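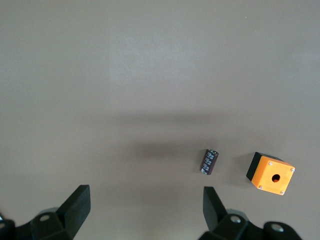
What is a capacitor?

A capacitor stores a small electric charge and lets it go again. Many are little cylinders in a plastic sleeve. A pale stripe on the sleeve usually marks the negative leg.

A push button opens or closes a circuit. Its housing has a round hole for the button.

Sort small parts by type — one drawer for buttons, another for capacitors.
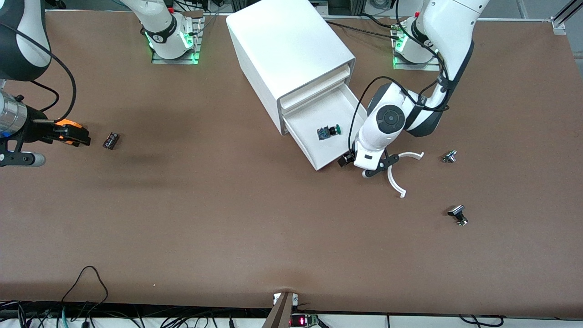 Riet Prins: We label our drawers too, or the buttons end up in with the capacitors by April.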